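Section 4: Setting Up Your Cabin Account on the Drellow App

Drellow's booking page says setup takes a minute. Allow 20, and do it at home. Ship Wi-Fi is sold by the day, and the app wants a connection at nearly every step.

Before you start, have your booking number, your passport and a payment card on hand.

1. Open the app and choose Add a Sailing. Enter the booking number exactly as it appears on your invoice. The travel agent's own reference won't work, whatever the agent tells you.

2. Check the ship name. Passengers on the Brudmont are sometimes shown the deck plan for her sister ship, the Cadwaladr. If that happens, log out and start again. Don't pick a dinner table from the wrong plan.

3. Enter passport details for each guest. The camera scan often reads a zero as the letter O, so type the number in yourself.

4. Choose a boarding time. The app calls this a guaranteed slot. Treat it as a suggestion and expect a line at the terminal.

Caution: The app turns on the drinks package trial by default. It is free for the first day and charged after that. Switch it off under Extras before you go on to step 5.

5. Add your payment card. A hold will show on your statement, and it can take up to 13 days to clear after the cruise. We would not use a debit card.

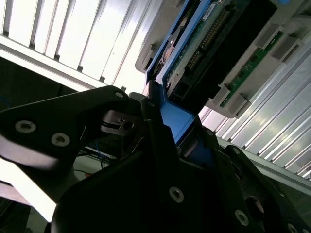 6. Set a spending limit for each guest. The limit covers bars and shops. It does not cover the spa, the casino or shore trips, although the screen says "all onboard purchases."

7. Save your boarding pass, then print it. A screenshot may be turned away at the Sinonum terminal, where the scanners have trouble with dim phones.

Note: "Priority" luggage tags come with the top 3 cabin grades. We have seen no sign that these bags arrive any sooner. Pack your medicine and a change of clothes in your carry-on.

8. On the first evening, open My Account and compare it with your receipts. Report any charge you don't recognize at the guest desk and ask for a printed copy of the correction. The in-app chat does not keep a record once you leave the ship.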